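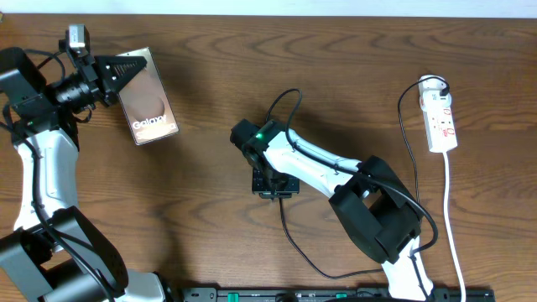
Left arm holding the phone by its upper edge, right arm with fingers closed.

Projects > Basholm Robotics Club > phone-handling > README

By Wellington Quintana, September

# Basholm phone handling set

Recordings from the club's two-arm bench, made by students over one term. There are 97 episodes and 3,651 still frames taken from them. Please read the section on success labels before training anything on this. I helped collect it and I would not trust it for half of what it has been suggested for.

## What the task is

The left arm picks a phone up off the table and holds it clear of the surface. In some episodes it then offers the phone to the right arm, which is meant to take it and put it down again. The original plan, written on the Letell sheet we use for all club projects, says "bimanual handover dataset". That title was chosen before we had recorded one handover, and I have argued for dropping it. For now the folder is still called `handover` so that people's scripts keep working.

Both arms are driven by hand. There is no policy running in any episode. If you have seen our open evening poster, which says the arms "learned to pass a phone", the poster is wrong.

## What is in the folder

 handover/
 episodes/ joint positions and gripper opening, one file each
 frames/ stills from the fixed camera
 labels.csv success labels, see below
 notes.txt whatever the operator typed at the time

The gripper cameras were recorded too but are not included. The clocks did not agree with the fixed camera and we never found a correction that held for a whole episode. Nilari has the raw files if somebody wants to try.

## Success labels

Each episode is marked 1 or 0 by whoever was driving. That is a poor way to do it. The driver wants a 1, and the rule we agreed ("phone ends up where it should") says nothing about drops, second attempts or a phone that slid the last bit by itself. I went back over the labels on a Tuesday evening and disagreed with 21 of them. My versions are in the `second_label` column. Nobody has checked mine either.

If you need a success rate for a report, say which column you used.

## Known problems

- The table has a strong wood grain. A model trained on these frames may learn the grain and do badly on a plain surface. We have not tested this.
- The fixed camera was knocked between sessions and put back by eye. Don't assume the same calibration throughout.
- Cables lie across the work area and change position from one session to the next. Two people have told me this counts as useful variety. I think it counts as untidy cables.
- Holding a phone by one edge is the easy part. Results on the pick say very little about the handover.
- `notes.txt` is blank for a good many episodes, mostly the ones where you will want it.

## Is it enough data?

Probably not. The Nogueira group in the year above told us to aim for 1,000 episodes, and I have not seen where that number comes from, but we are well short of it. It should do for checking that a loading script works, for practising labelling, or for a first look at gripper traces. I would not use it to compare two methods - the differences between drivers are likely to be bigger than anything you are trying to measure.

## Using it

Club members can copy the folder from the shared drive. Please leave `labels.csv` as it is and add a new column if you relabel. Corrections to this file are welcome, particularly from anyone who thinks I have been unfair to the handover episodes and can point to the ones they mean.

Contact: Wellington Quintana, Basholm Robotics Club | Back to top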